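Wednesday, informal-economy survey, Pastulville

Second pass through the Moradi market returns. We have 1307 usable forms out of the 3000 sent. Abbas Jafarzadeh re-coded the occupation field overnight, and 205 forms changed category, mostly street vendors who had been put down as registered retail.

Still no good way to treat cash wages paid by the day. Vorkix imports them as monthly income and the totals come out far too high. I divided by days worked where the form gives it and left the rest blank.
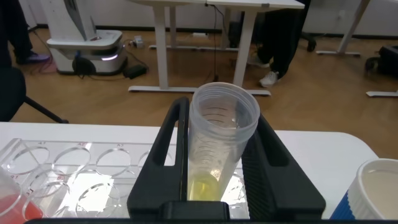
Nasrin Talebi thinks the blanks should be filled from the stall-fee records. I'd rather wait. The fee records only cover the main hall, and the people we most need are outside it.

Currency demand estimate rerun with the April series. The tax coefficient keeps its sign but is weaker than before — check whether the new series includes coins.

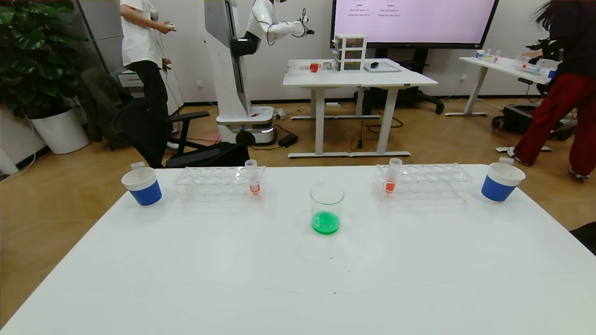

Small lab suppliers are the next group to code, and the Banusura list has 17 of them. Most sell some goods with a receipt and some without, so one code per firm won't work. Splitting by product line: beakers under glassware, the clear acrylic tube racks on a separate line, colored solutions under chemicals. Abbas to try this on the first few firms before we touch the rest.

To do: ask Nasrin for the fee records anyway, fix the Vorkix import, back up the old codes.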